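Rudumum build talk, speaker notes
May 2, 2025, shared workshop, back bench

Slot is 15 min incl. questions. DON'T read the slides.

1. Open
Who I am, quick. Thanks to Riet De Graaf for the bench space and to Wanda Malinowski for doing the wiring twice.
Ask the room: who here has built something with hands on it? Wait for hands. (Pause for groan.)

2. Why we did it
Started in March. Wanted two hands over a table, sorting desk junk. Pens, clips, a ball. Boring on purpose.
Geert wanted a chess player. Mention, he's in the second row.
Budget: 300 for the table and frame, hands not included. Do NOT get dragged into what the hands cost. Say "ask me after".

3. The table
Aluminum extrusion along the front, blue felt on top. First top was bare board, everything rolled. Ball went under the fridge, had to move the fridge.
Felt fixes rolling mostly. Felt creates new problem = fuzz in the finger joints. Masking tape, every Sunday-type cleanup, yes it's tedious.
Also felt is great for the camera, no glare. Should of done it first.

4. What it sees
Head camera looks straight down. Hands come in from left and right.
Notebooks all get a letter and a barcode sticker, Thabiso Kekana wrote the label script. Letters are for us, barcodes are for the software.
Yellow ball = easy case, always start tests with it. Clear tub of clips = hard case, see-thru walls fool the depth guess.
Leave the picture up while I talk, let people look at it. Point at the ball, then the notebook by the right hand. Then shut up for a few seconds.
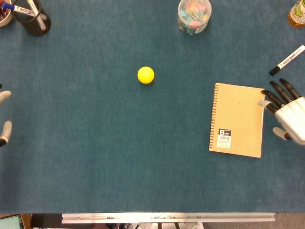
5. Numbers
Only one slide of these.
100 tries with the ball, script stops by itself at the end. Log file hit 1007 lines and then I quit reading it.
Left hand slower than right, same code. Suspect the Jurov driver board, can't prove it. If someone knows these boards PLEASE come find me.

6. What broke
Thumb cable, right side. 3 times. Strain relief is now a zip tie and a bit of hose, works fine.
Claeys power supply hums. Live with it.
Flat things. Notebook lying on felt is really hard to get a finger under. We slide it to the edge and pinch there, credit Jeanine Declercq, she does it that way with playing cards.

7. Next
Softer fingertip pads, maybe. Getting the markers back in the pen holder cap down. Geert's chess thing, if he buys the pieces.

8. Q&A
If asked re: source code, yes, after I clean teh folder up.
If asked re: safety, big red switch, left of the bench, show it.
If it goes quiet, ask Thabiso about label B.
Laptop charger!! Don't leave it here again.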